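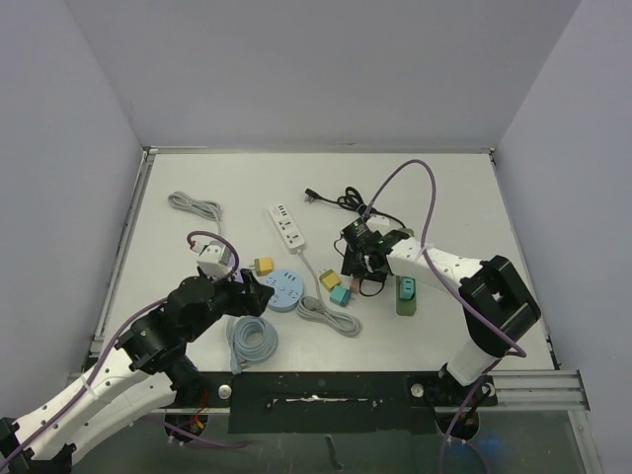
One visitor from Whitlock told us she had come in expecting a slick routine on a loop, and liked it much better that the arms were set loose on the same kind of cord drawer she has at home. We heard a lot of that in June, when we opened the Curonix workshop for our second Skiltari demo day!

I've been putting these days together since the first one, and I still get nervous before the doors open at 6. This time we had 700 people sign up (the parking lot was a mess, sorry to our neighbors), so we ran the demo in short turns and let folks crowd in close and ask whatever they liked.

Skiltari is our two-arm sorting project. The job we picked for the evening was power accessories: plug adapters, coiled cables, a power strip, all the stuff that ends up in a heap. Cords are hard for robots. They bend, they snag, and they never lie the same way twice, so our team at the Ulis site has spent 6 months on cords alone. Some turns went great and some had to be started over, and people cheered for both.

Kids asked the best questions. One wanted to know if the arms get bored, and I'm still working on my answer.

We'll be doing it again in the fall, same workshop, free as always. Schools and reporters who would like a spot can write to the Curonix front desk, and please tell us early if you're bringing a big group.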